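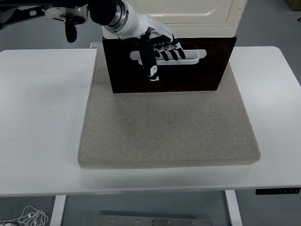 4. Fitting the Mirex chain oiler to your motorcycle

Before you start, put the motorcycle on its centre stand or on a paddock stand, on level ground, and let the engine become fully cold. You will take out several small parts and they roll away easily, so prepare a place for them first. A large felt pad laid on a white table, with some bare table left in front of it, is very suitable: the reservoir will not be scratched on the felt, and the screws are easy to find on the white surface. Check the contents against the packing list on page 2. If a part is missing, write to Keswood before you begin the fitting, and do not replace it with a part from another kit.

CAUTION: Never work near the chain or the rear sprocket with the engine running. Fingers can be pulled in even at idle speed.

4.1 Mounting the reservoir

1. Remove the seat and the left side panel as it is explained in the owner's manual of your motorcycle.
2. Find a flat position on the subframe, at a minimum of 100 mm from the exhaust.
3. Clean the tube with a degreaser and wait until it is dry.
4. Hold the bracket in position and tighten the two clamps by hand only.
5. Push the reservoir into the bracket until you hear a click. The filling cap must point upwards.
6. Sit on the motorcycle and check that the rear wheel and the mudguard do not touch the reservoir when the suspension moves. Now tighten the clamps fully.

Note: On models with luggage rails the bracket may be turned by 90 degrees. Use the longer clamps in this case.

4.2 Routing the feed tube

1. Cut 400 mm of tube from the roll. The cut must be straight.
2. Push one end over the outlet of the reservoir and secure it with the small spring clip.
3. Lead the tube along the swingarm, on the inner side, and fix it with the cable ties. Leave a small loop near the swingarm pivot.
4. Fix the nozzle holder to the swingarm so that the tip touches the side of the rear sprocket very lightly.

CAUTION: The tube must not hang under the swingarm and must not touch the tyre or the brake disc. Oil on the tyre can cause a crash.

4.3 Filling and first adjustment

1. Fill the reservoir to the upper line with Mirex chain oil. It holds 155 ml.
2. Turn the regulator to position 3 and open the cap one half turn until oil comes to the tip. Close the cap again.
3. Wipe the sprocket, the rim and the tyre with a clean cloth.
4. Ride a short distance, stop, and look at the rear wheel. If there is oil on the rim, turn the regulator to position 2.

Check the oil level every 1000 km, and more often in heavy rain. For winter storage turn the regulator to position 0.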